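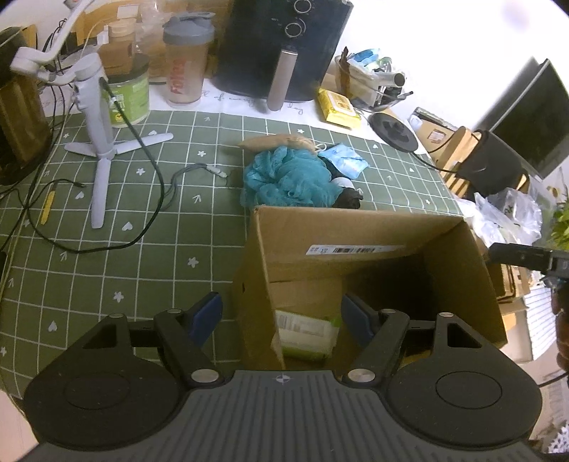

An open box on the green tablecloth, with a teal bath puff close behind it.

There is a particular kind of afternoon, usually in April when the light starts coming in low and unkind, when you look at the end of your dining table and realize it hasn't been a dining table for quite a while. It has become the place where things land. The box you opened and meant to break down, the charger you need tomorrow, the bath puff you bought because the old one was falling apart and then never carried the extra few steps to the bathroom.

I have been thinking about this because of Omid Ghorbani, who runs a small household-sorting business called Undura and who has spent 19 years going into other people's homes and helping them find their tables again. I went to see him in Provdale expecting a lecture. What I got was tea, a plate of date cookies and a long, happy conversation about cardboard.

"The box is where it starts," he told me. "You cut the tape, you take out the thing you wanted, and the box stays open. An open box is an invitation. Everybody who walks past will put something in it or next to it."

He's right, you know. I went home and looked at my own, and it had been there so long that it had a pair of gloves in it, and a birthday card I'd been hunting for since winter (sorry, Aunt Jean, it's coming). Omid's rule is that a box gets emptied to the very bottom before you walk away from it, flaps and corners and all, and then you peel or black out the shipping label and flatten the thing right there. He has found gift cards down there, spare screws, a warranty, and once a wedding ring that had slipped off while somebody was digging through the packing paper.

The second thing he taught me is that you don't sort a table from one end to the other, however natural that feels. You sort by room. Pick the bathroom, say, and take only what belongs to the bathroom: the puff, the packet of wipes, the travel soap. Carry it all in one trip and put it away before you come back. Then pick another room. I tried it while my pasta water was heating and had got through the bathroom and most of the hall closet by the time it boiled, which I found terribly exciting and my family did not.

Cords and camera gear are harder. Kamran Abbasi, Omid's business partner and the more technical of the two, has strong feelings about phone stands and gimbals, the sort with folding legs that take up three times the space you expect. He likes them folded and kept in a drawer with their own cable, wound loosely and held with a twist of soft tape. "If the cable lives somewhere else, you will leave the whole thing out on the table so you can find it," he said, and I felt very seen, thinking of my own living room.

I asked them both about tablecloths, half expecting to be told to get rid of mine. Quite the opposite! Kamran loves a printed cloth, the busier and more cheerful the better, with hearts and stars and whatever else you can find. His thinking is that you'll want to see it, and you'll clear the clutter a little sooner if there's something pretty waiting underneath. His mother kept one on the table all year and swapped it only when guests were coming.

Since then I've bought a new one, yellow with lemons, and the box has gone out with the recycling. There are 2 library books and a flashlight on the table as I write this. The flashlight belongs in the hall, and I'm going to take it there as soon as I've finished my coffee.

We use cookies to remember your settings and understand how readers use this site. By continuing to browse, you accept our cookie policy. Accept all | Manage preferences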